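Week 2 handout: Why floors matter in a tall building
Studio lead: Kamala Nadar

Last time we got carried away with columns (no regrets, columns are wonderful!) and left the floors until the end. So let's start with them. A floor slab carries people and desks, sure, but it also works sideways. Wind pushes on the facade, the facade pushes on the slab edges, and each slab passes that push along to the core. Engineers call this diaphragm action, and once you see it you'll look for it in every section drawing.

Our running case is Vullham, the 30-story office tower. A typical floor there is 2,693 square meters, and the opening for the elevators and stairs takes up 356 of that. Big holes next to the core are exactly where the forces want to go, so look hard at the extra steel on Razia Siddiqui's drawings.

Now for slab edges, my favorite part! A bare flat plate droops between its perimeter columns, so many designers run a beam around the outside. Turn that beam upward and you get a shape very like the shallow white tray in the photo, a flat floor with a raised lip and rounded corners. Sketch that as a section, add a column, and mark where you'd fix the glass. Bring it to Phyllis Sowerby's session, in pencil please.
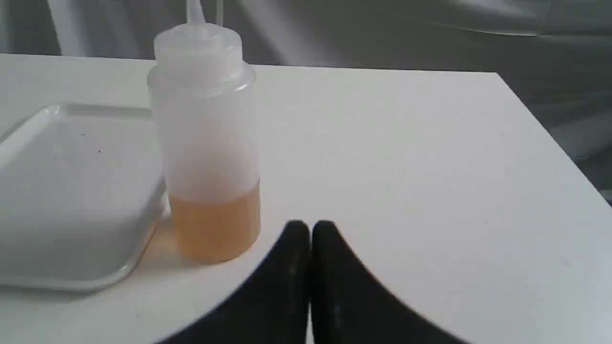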